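DERKWOOD EDITIONS
Catalog / Fiction / Novels

The Dobre Inventory
A novel by Linnea Nyberg

Paperback original. Sewn binding, French flaps.
In print. Ships from the Derkwood warehouse.

Description

The Dobre Inventory is a novel in 71 entries. Each entry takes the form of a record made by a clerk named Kolik, who has been hired to list the contents of a house before its sale. The records begin as plain property notes. By the seventh entry Kolik has started listing sounds, and by the middle of the book the house has acquired a stairwell that does not appear on the floor plan supplied at the front.

The book has no chapters. Entries range from a single line to 63 pages. The longest, "Linen, Folded," is one unbroken paragraph and is set in a slightly narrower measure than the rest of the text. This is intentional and is not a printing fault. Please do not return copies on this basis.

The narration is in the first person and the present tense, with the exception of the entries dated Sunday, where Kolik refers to himself as "the undersigned." Dialogue is set without quotation marks. A second voice, identified only as the owner, answers in the margins from the twentieth entry onward. Marginal text is set in a smaller size of the same typeface and should be legible to most readers under ordinary lamp light. A large-print edition is planned. 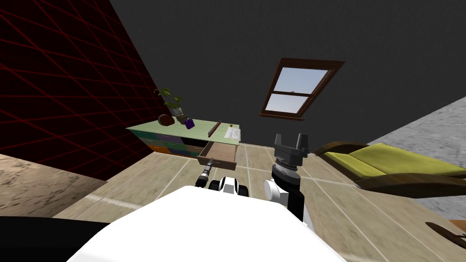
The entries are numbered but the numbers do not run in order. Readers may follow the printed sequence or the numerical one. The author has stated no preference. A numerical key is printed on the inside of the rear flap, where it can be consulted without losing one's place. Two entries share a number, and the key lists both.

About the text

Nyberg wrote the first version as a work for radio under the title Jekeck, the name of the town in which the house stands. It was never broadcast. The novel keeps the town and the clerk and drops the rest. Readers who have come across the photocopied script of Jekeck in circulation should be aware that it is an early draft and that its ending was discarded.

The present text was edited by Kyung-hwa Chae, who also prepared the numerical key and wrote the three-page note at the back. The note deals with the order of composition and the treatment of the margins. It discusses the final entry in detail, and first-time readers may wish to leave it until afterward.

Differences from the first printing

The first printing was issued in November and is sold out. The second printing, which is the one now supplied, corrects the following:

The dedication page, omitted from the first printing, has been restored.
The marginal reply beside "Coal Scuttle" is now level with the line it answers.
The floor plan has been redrawn with heavier rules. The room names are unchanged.
"Kolik" was misspelled once in the longest entry.
The blank page between the last entry and the editor's note is now blank on both sides.

Pagination is otherwise identical, and page references made to the first printing remain valid.

Format and materials

Text paper: cream, uncoated, acid-free.
Cover: uncoated card, two colors, no lamination. The cover will mark with handling.
Binding: thread-sewn in sections, glued spine. Opens flat after the first few sittings.
Front matter: half title, dedication, two epigraphs, floor plan.
Back matter: editor's note, list of entries.
Ribbon: none.

Digital edition

The digital edition is sold as a fixed-layout file. A reflowable file was tested and withdrawn — the marginal voice could not be kept beside the lines it answers, and on small screens it dropped to the end of the entry. The fixed file is best read on a tablet. Text size cannot be changed, though pages can be enlarged. Purchasers of the paperback may request the digital file at no charge by replying to their order confirmation.

Ordering

Individual orders are packed in rigid card mailers. Orders of 7 or more copies ship in cartons and qualify for the reading group discount, which is applied at checkout without a code. Bookstores should order through their usual account. Examination copies are available to instructors on request, one per course, in digital form only.

Copies damaged in transit will be replaced. Send a photograph of the damage and of the mailer. There is no need to return the book.

Also by Linnea Nyberg

Weather for the Deaf Horse (stories)
Minor Repairs (novel, out of print)

Rights

World English rights are held by Derkwood Editions. Translation, audio and dramatic rights are held by the author. Requests to reproduce the floor plan should name the page size and the context of use.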